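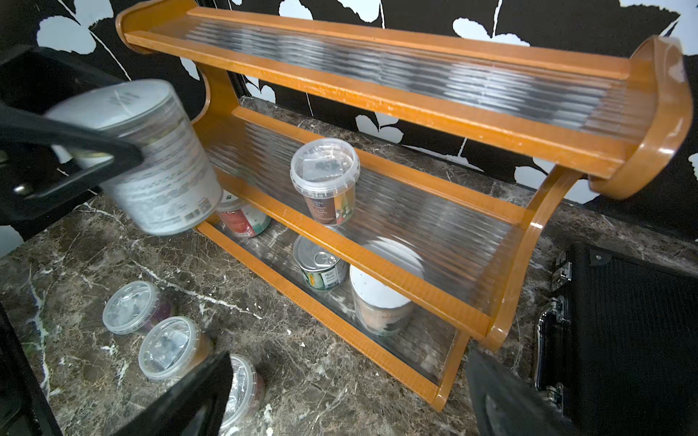 Ticket: Medcombe river alerts arriving late or not at all
Opened 5 May 2026 by Chantal MacPherson

Hi all, I look after the flood text list for the low end of Medcombe, and we've got a problem with last night's warning. The river gauge feeds into Dokine, Dokine sends the texts, and I keep the spare handset at home so I can see what residents see. I'd planned to stand it on the top tier of the wooden shelf unit, the one on the marble counter against the black-and-white leaf wallpaper, as the signal is best at that end of the house. Anyway, the gauge passed 185 cm at 9:40 pm and my handset stayed silent until 11:15 – and I know of people on Uibo Lane who got nothing.

What I've tried so far:

Restarted the handset, swapped the SIM, sent myself a test. The test came through in seconds, so I don't think it's the phone.

Logged in to Dokine and looked at the send report. There are 3,000 numbers on the full list, and 189 show as "held". I've never seen that word before! The others say "sent", but with a time of 11:14, so the delay is on everybody.

Called the Destent help desk (they run the gauge). They say the reading left their end at 9:41 and they have the log to prove it.

Update, 11:30 am: Dokine support called back. Somebody changed our sending limit to 75 messages a minute when the plan renewed, and the job also sat in a queue waiting for an approval click that used to be automatic. They've turned the approval step off and are putting the old limit back this afternoon.

Update, 2:50 pm: limit is back. Sent a test to the wardens' group and it arrived right away. The held numbers are still held – mostly Uibo Lane, so that fits. Support think they were flagged after the move to the new plan and need to be released by hand.

Still open: please release the held numbers before tonight, more rain is due after 8. Can someone also tell me who gets an email when a message is waiting for approval? It wasn't me.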